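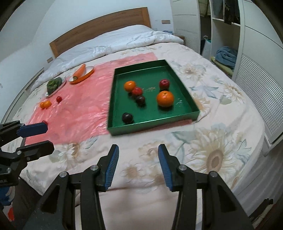
Raphaël Texier wrote back after the first handout went round that he couldn't see why a fruit-sorting task needs rules at all. If the tangerine ends up in the tray, the demonstration is good, and if it doesn't, you delete it. I loved getting that, and I've built most of this week's notes on answering it, so thank you, Raphaël!

## Good practice for hand-held gripper demonstrations

Notes for session two, 3rd February. Bring your own copy of the Plistby task sheet.

### Why "it ended up in the tray" isn't enough

A learned policy copies everything you do, including the parts you didn't mean. If you nudge a plum against the tray wall to get a better hold, that nudge is in the data. If you hover for a moment while you decide which fruit comes next, the hovering is in the data too, and later on you will watch a robot arm hover in exactly the same thoughtful way over nothing. (I find this delightful the first time and maddening ever after.)

So the rule we use has two halves:

1. The end state matches the task sheet.
2. The motion is one you'd be happy to see repeated.

A demonstration that passes the first half and fails the second goes in the *review* folder. Please don't delete it. Failed and awkward runs are useful as long as they're labeled, and a silent deletion makes the whole set look easier than it was.

### Setting up

**Surface.** Soft surfaces are allowed and I'd encourage them. A duvet gives under the tray and a fruit rolls differently on it than on a table. Write "soft" in the surface field. Smooth out big folds near the tray before the first run and then leave them alone between runs.

**Sheets and liners.** A plastic sheet under food is fine. Shiny, crinkled plastic throws highlights that move when the camera moves, so note the color and whether it's see-through.

**Objects.** Pick a mix of sizes. A large orange and a cherry tomato ask completely different things of the same pair of fingers, and that's where the interesting failures live. Leafy greens are harder again: no fixed shape, no obvious place to hold. Do at least one run with them even if your hands complain.

**Containers.** Low-walled trays are forgiving on the way in and unforgiving on the way out. Look at whether the tray sits level and whether an edge overhangs anything. If it shifts by more than a finger's width during a run, finish the run and flag it.

**Background.** Homes have shelves, towels, clothes and switches in them. Keep them! Tidy away anything with a name, an address or a face on it, and leave the rest as you found it.

### Using two grippers

The left and right tools are logged separately, so both must be in view of their own cameras before you start. Three habits to build early:

- Open both grippers fully at the start of each run. The opening width is calibrated from that moment.
- Let the idle hand stay idle. Park it beside the workspace and hold it still.
- Never pass an object from one gripper to the other unless the task sheet says "handover".

Check the grip pads before every session. Ribbed pads pick up juice and bits of peel, and a dirty pad changes the friction. Wipe, dry, go on.

### Naming the objects

This is the part people skip, and it's my favorite. In the Skindar set from last July, the same kind of small orange fruit was logged as kumquat, tomato, mandarin and "ball." Clémence Gaillard went through all 461 runs by hand to sort it out. Her advice, which is now ours: if you aren't sure, use the broader word. "Small orange fruit" is a perfectly respectable label. A wrong precise label is much harder to find later than a vague one.

Use the same word every time within a session, including in the spoken notes.

### Food rules

- Food used in a session isn't eaten afterward. Compost it.
- Replace anything bruised or split before the next run.
- Seven runs per fruit, then swap it for a fresh one.
- Nothing that stains goes on bedding without a sheet under it. The Vokham group wrote this one into their sheet the hard way.

### How much is enough?

The Morikawa exercise has 2341 runs, over 8 rooms, and people always ask if they need that many. For this course, no. I would much rather have a small set with clean starts, steady labels and every awkward run kept and flagged. You'll learn more from reading through twenty of your own runs slowly than from recording another hundred on autopilot.

### Back to Raphaël's question

Try it both ways. Take your first batch and sort it using only his test, then sort it again with the two-part rule above. Write down every run where the two disagree and what you saw in it. Those disagreements are the homework, and we'll go through them together next time. Raphaël, I'm hoping you'll go first.

### To hand in

- Session log with surface, liner, container and object names filled in
- Your list of disagreements, with one or two sentences each
- One rule from this handout you'd change, and what you'd put in its place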